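3.2 Households and the second inspection

The Pumside survey covered 1344 rented homes, of which 328 had changed hands at least once since the first visit. Tenants were asked who had last repaired anything, and most named the landlord, a cousin or God. We kept the first two as categories. The Nägeli scale, which scores upkeep from 0 to 7, was used as published, although its author plainly never met a Brunholm letting agent. Interior doors and their fittings are scored together under item four – a decision we inherited and did not enjoy.
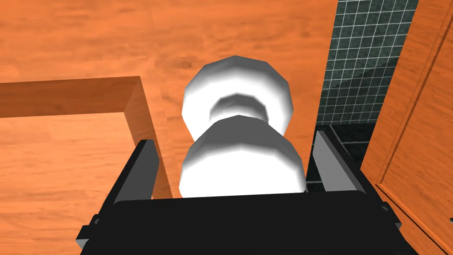
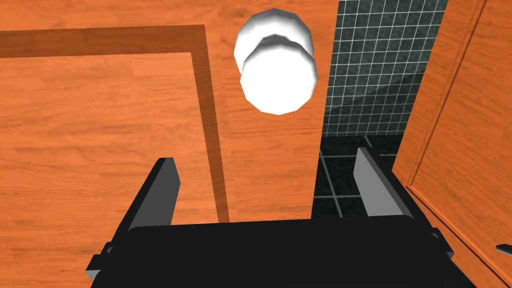 Figure 2. Rendered views; the second shows a wooden door with a round white doorknob.

Why were doors scored at all, when few tenants complained of them? Item four tracked the date of the last full repair more closely than any other item, damp included.

Rents were taken from the Gekach register, where roughly 500 entries were missing a floor area. We left these out of the regression in section 4 and kept them in the tables, so the totals differ. Readers who dislike this may consult the appendix, which is longer.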